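I grew up in a house where the colour red was not allowed. I don't mean it was banned in so many words, there wasn't a sign on the fridge, but my mother had painted every room in Whitlock Road the same pale mushroom and anything brighter got quietly moved to the shed. So you can imagine how I felt when I stood in my own first hallway last year with a brush in one hand and a tin of something the shade of a post box in the other. Terrified! And a bit giddy.

It started with the front door. I'd been walking home past the same terrace in Petmont for ages, and one of the houses there has a door so red you can see it from the bus stop. All the neighbours are grey or that dusty green everybody went mad for, and then there's this great cheerful slab in the middle. I used to slow down to look at it. One evening the owner was out watering her pots and I blurted out that I loved her door, and that's how I met Sarahí Espinoza, who kept me on her step for nearly an hour talking about paint.

She's had the house for nine years and the door has been red for all of them, though never quite the same red. The first one went pink in the sun. The second looked brown on a cloudy day (she said it was like living behind a liver). The one she has now took her three tries to get right and she mixes it herself from two tins, in a bucket, by eye. I asked if she wrote the amounts down and she looked at me as if I'd asked whether she weighed her tea.

What I hadn't understood until then is how much a red depends on whatever is sitting next to it. Put it beside white and it shouts. Put it beside black and it goes a bit casino. But put it with pinks and tans and the soft colours of plaster and it calms right down, and you get something warm that you'd be happy to eat your breakfast in front of.

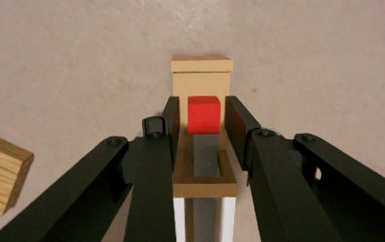 *Bright red against pinkish beige.*

I took all this to Xinyi Meng, a decorator I'd been given the number of by a colleague, and she laughed and said most of her clients come to her wanting red and leave with terracotta. She doesn't push them. They take the big sample card home, they prop it on the mantelpiece, and by the end of the week they've lost their nerve. Her own dining room is red, ceiling included. She did it in June, in a heatwave, with the windows open and bits of fluff blowing in and sticking to everything, and she says if you stand in the right spot you can still find a dandelion seed in the corner above the curtain rail.

Her advice was to start small. A shelf, the inside of a cupboard, the legs of a stool. I've since painted the inside of my larder and I can't tell you how pleased I am every time I go in for the rice. It's like a coat with a mad lining. Visitors don't know it's there, and then they go looking for a biscuit and I hear them say "Oh!"

Then there's the practical side, and it's a bit of a pain. Strong reds often don't cover well. I'd been warned and I ignored it, and the hallway had four coats before I stopped seeing the mushroom underneath. (Yes, I painted my hallway mushroom when I moved in. You can leave home but you take the tin with you.) Xinyi puts a mid-grey undercoat down first, which sounds all wrong but saves you a lot of weeping. Buy more rollers than you think you need, too. I tried washing mine out between coats and the sink looked like a crime drama.

And go easy on the lighting. My old hall bulb was one of those cold blue-white ones and it turned my lovely wall into something from a dentist's waiting room. A warmer bulb sorted it in ten seconds flat.

My mother came to see it in the end. She stood on the mat with her coat still buttoned and looked up the stairs and down again, and said it was "certainly a colour". Then she asked what was in the tin by the meter cupboard, and whether there was much left in it, and if I was going to need it. She's got it in her shed now. She says it's for a plant stand.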